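Flenura Two-Arm Bench Cell
Equipment and Budget Planning Guide

The Flenura cell is supplied by Emport to colleges, workshops and small manufacturers that wish to add robotic handling of documents and light parts. Purchasers are asked to read this page before requesting a quotation for the October delivery period.

What the base price covers
Two arms on base plates, two grippers, wrist cameras, a front mounting rail and the aluminum frame. Wall and floor finishes are quoted separately – most purchasers reuse tile or panel stock already on site.

Work with printed part drawings inside the enclosure

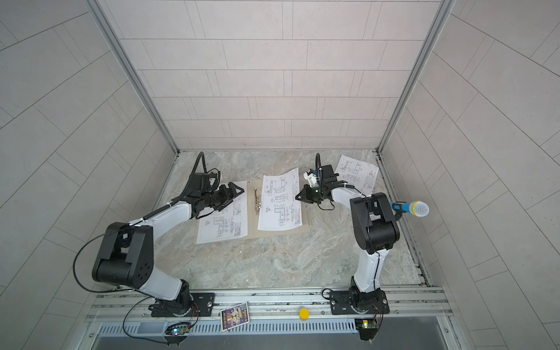
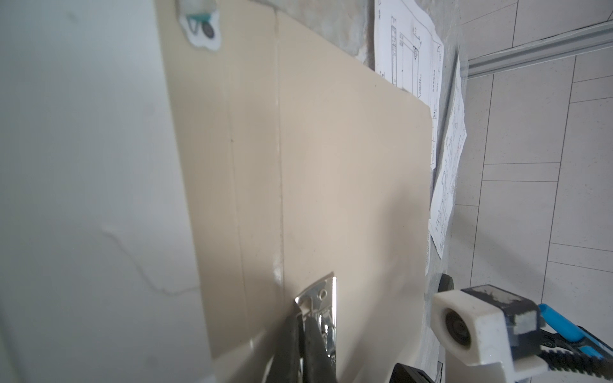

Budgeting
Emport recommends that the equipment itself take up no more than 60 percent of the first-year budget. The remainder should be held for installation, operator training and spare gripper fingers. Fingers wear faster than any other part and are sold in sets under the Ekano label. A full set of spares should be ordered with the cell.

Space and power
The cell requires a level floor and a clear margin of 40 inches on the service side. The enclosure passes through a standard double door when the frame is shipped in sections. Purchasers with a single door should state this on the order form.

Support plans
The Baek support plan runs for 3 years and includes one scheduled visit each year. It may be added up to 78 days after delivery – later requests are subject to inspection of the cell at the purchaser's expense.

Prices on this page were last reviewed on Monday, May 4, 2026. Written quotations remain valid for 60 days from the date of issue.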